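Reading time: 2 min

Lorel bench arm: six months against our house rules

The Lorel kit costs 385 euros and arrives as perforated plastic segments, servos and a bag of fixings. We judged it on whether it can be run to our bench rules, which we adapted from Prarnis practice notes. Speed was not scored.

Rule one is a clear work area: one part, one box, nothing else within reach of the arm. Rule two covers cables. Any lead to the tool end must follow the arm and keep its slack at full stretch. 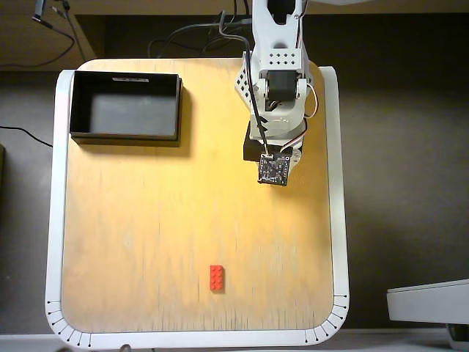 The manual gives cable routing a single paragraph, and it is too short. It sets no minimum bend and says nothing about checking the plug at the tool end. We inspect ours every 500 cycles and log the result. In the first 14 inspections we reseated the connector twice.

Stopping is the weak point. The supplied software halts motion but leaves the servos powered, so we added an Anitz cut-off switch in the supply line - the arm then drops, and hands must be clear before it is pressed.

The Vlček kit has better documents and a higher price. For supervised bench work the Lorel is acceptable with the switch fitted. Score: 7 out of 10.

We use cookies to improve your visit. Accept | Manage settings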